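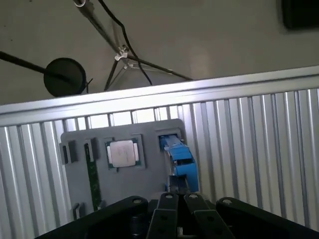
Tatovik's reply came in at 4:40, and they say the drift in our adhesive pull tests is down to humidity and we should stop blaming the batch. Maybe. The Flavitz tins sat in the same room all August and held at 900 every time. Bovetti gave 1,755 on the first strip, then 2,737 on the next, same cure, same scale. I don't buy humidity for a jump like that. Their data sheet doesn't mention it either.

Redo 3 strips from the unopened Bovetti tin. Log room humidity anyway, so they can't ask again.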